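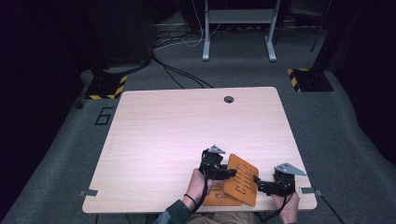
Orange letter plates with rounded corners on the table.

Yutong Cao would like me to stop calling them stencils. "They're letter plates," she says. "You can trace through them if you want, but you're meant to handle them, stack them, put them in some kind of order." I ask what the difference is between that and a stencil. She thinks it over for longer than I expected and says the difference is mostly in the price.

A full set from Mestik costs $155. For wood with letters cut through it, that seems like a lot, and I say so. Cao doesn't argue. She says most of the money goes into sanding the corners and into color that won't rub off on people's hands. I rubbed one fairly hard with my thumb and got nothing, which proves very little after ten seconds.

My bigger doubt is about the lettering. Read straight across, a word is a word. Run the same letters down a plate in a column and it takes me a moment to work out what I'm looking at. Cao has heard this before.

"People complained in February, when we sent the first ones out," she says. "Then they asked for more. I don't know what to tell you."

Did she ask the ones who didn't order again?

"No," she says. "We should have." 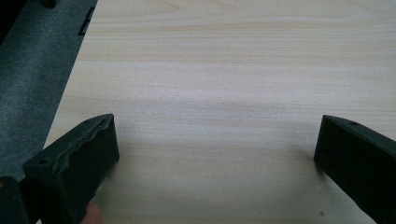

Wood grain beside the gray, felt-like surface.

We spend a good while on tables. Cao is firm that the plates belong on pale wood. "On a dark top the letters close up on you. On this you can see where every one of them stops." She has also tried them on felt, and gave that up after a week of picking fluff out of the cutouts. I believe the part about the fluff. The rest sounds to me like somebody who owns a pale table.

She laughs at that, then admits she has never tested it. "I've looked at a lot of tables, that's all. I'd put it in writing if I had something better."

What about the rounded corners? Cao says they make a plate easier to pick up off a flat surface. I had the opposite trouble. Lying flat, a thin plate is hard to get a nail under wherever you try it, and I ended up sliding mine to the edge of the table every time.

"Everybody finds their own way," Cao says. 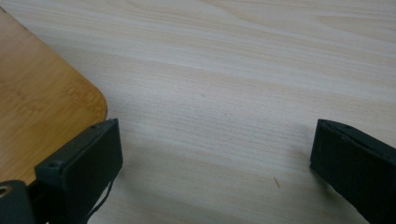 Vasylyna Hnatiuk says she would keep the corners and drop the price. She has had a set for 27 weeks and likes the feel of the plates, but she tips them up by pressing on one end, and she thinks a small notch in the side would do more good than any amount of sanding.

I pass the notch idea along to Cao, who writes it down. She wants to know which side.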